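Povthorpe Player Support Community
Save Data and Progress

Co-op progress in Edo not carried over to the second player

Posted by Plastow

I am writing to request clarification on how progress is recorded in the online co-op mode of Edo. A friend and I completed the castle gate chapter together over the course of an evening. When I next opened the game on my own, the chapter was still locked and my balance had returned to 500 coins. My friend, who hosted the session, kept everything. The game is installed on a desktop computer with cloud saving turned on. Is the missing progress recoverable, and is there a setting that should be changed before we continue?

3 replies

Posted by Sulemana
Accepted by the original poster

Chapter progress in co-op is written to the host's save file only. The guest keeps costumes and trophies, but chapters and coins remain with the host. The rule is stated in the help menu under Shared Play, on page 2, where it is easily missed.

Your chapter cannot be restored to your own file. Two courses of action are available. You may continue as a guest in your friend's file, or you may host from your own file and replay the gate with your friend as guest. If you choose the second, please wait for the save icon to disappear before leaving the session. This can take up to 60 seconds on a slow connection.

Please also check that both players have the same version of the game. Sessions between different versions will sometimes start, but they do not always save correctly.

Posted by gatekeeper57

same thing happened to me, lost all of level 57. I reinstalled and it did nothing. just let the other person host I guess

Posted by Povthorpe Help Desk
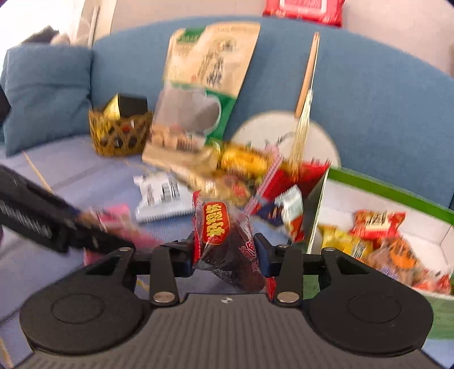

Povthorpe, February 6, 2025

The reply marked as accepted is correct. Members are advised that reinstalling the game does not recover co-op progress and may remove local saves that have not yet been copied to the cloud. A backup should be made first — the option is found under Settings, then Storage.

Requests for an option to save progress for both players have been passed to the developer. No release date has been given. Members who wish to add their support should do so in the Suggestions section, as further replies here will not be counted.

This topic will remain open for corrections until the end of February.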